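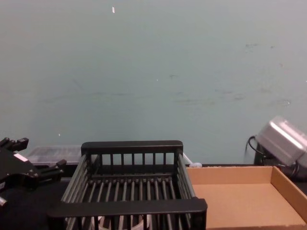
Reading time: 3 minutes

Chapter 11
Racks, Trays and Boxes: Choosing a Container

Most small items in a home or workshop spend far more time in storage than in use. A roll of tape may be needed for a minute and then put away for a month. The container it goes back to decides how easily it will be found again, and this chapter deals with the open kinds: wire racks, shallow trays and boxes without lids.

An open wire rack has sides and a floor made of rods. Air passes through it, dust falls through it, and the contents can be seen from the side as well as from above. Its weakness is the gap between the rods. Pens, screws and loose keys slip through or catch, so a rack suits items wider than the gaps.

A cardboard tray has a solid floor and low walls. It holds small things that a rack would lose, and it costs little or nothing. It does not stand up well to damp, and the walls soften with handling -- a tray that is lifted every day will need replacing before one that stays on a shelf.

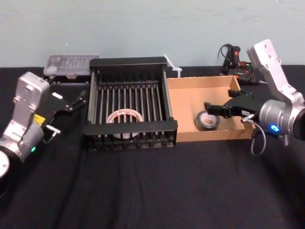
Rolls of tape are a useful first exercise, as they can be stored in more than one way. Laid flat, a roll stays where it is put and others can be stacked on it. Stood on its rim, it takes up less floor but may roll unless something holds it. Packing tape and duct tape are often kept apart, so that the right one can be picked up without reading a label.

Shahnaz Majumder, who ran the stores at Clisdale, asked new staff to sort 200 mixed items before she explained any rules. Their first attempts nearly always went by size. By the second week most of them had changed to sorting by use, and the packing bench was quicker to work at.

Section 11.1 begins with measuring. Before reading on, choose one shelf or drawer and write down what is kept there.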